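Search this site
Enter keywords, author or DOI

January 17, 2023
Marion Nisbet, Kerstin Wikström and Adaeze Yusuf

3. The build and the plate task

Our second pair of arms was put together in the shared workshop at Varkwood, over a good many evenings and with a fair amount of borrowed patience. We had started with a kit of Havach joints meant for a single arm, and it took us longer than we like to admit to settle on how the two should sit — side by side, as most hobby builders have them, or facing one another across the work. We chose the facing layout in the end, mainly so that either gripper could reach the middle of the surface without its elbow getting in the way of the other.

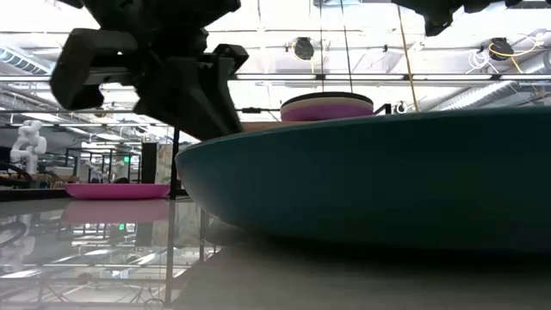 Choosing the crockery turned out to matter far more than we had expected when we wrote our first plan. Plain white plates on a pale surface gave our software a dreadful time, and Adaeze Yusuf spent the whole of one March swapping thresholds in and out before we gave up and went looking for stronger colours. Gloss was the other worry. From a low viewpoint a pink tray comes with a second, softer pink tray underneath it on the shiny table, and a program that knows nothing of reflections will quite happily send a gripper after either one. We therefore worked out the height of each object from its upper rim alone and ignored anything that seemed to lie below the level of the table. It is a blunt rule, but it is easy to explain to a newcomer, and it held up well enough that we never went back to the cleverer one.

Each trial began with the plates spread over the surface and ended when they were stacked or when the operator called a halt. We set no fixed starting pattern. Kerstin Wikström laid them out however she fancied, with the one condition that no plate should overlap another, and she was rather good at finding arrangements the rest of us would have avoided. The small raised shelf at the back was added later on, so that the arms would have to cope with two heights in the same run (Figure 2).

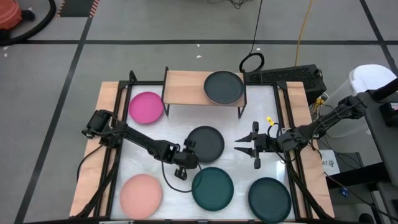

Figure 2. The two-arm workstation with plates on the work surface and on the raised shelf.

We recorded 1,866 trials in this way, and kept the last 800 of them for the comparison in Section 4, the earlier ones having been run with a softer gripper pad that we have since replaced. Most of our stoppages came down to cabling. A lead that hangs slack near the wrist can drift across a plate as the arm turns, and a tug at the wrong moment was enough to spoil a grasp. We tried clips at 9 and then at 13 points along each arm — the larger number was tidier but made the wrist stiff, so we went back to the smaller and accepted a little droop.

We are grateful to Ye-rin Ryu, who read an early draft of this section and asked us to say more about the rim rule.

We use cookies to remember your reading preferences. Accept all | Manage settings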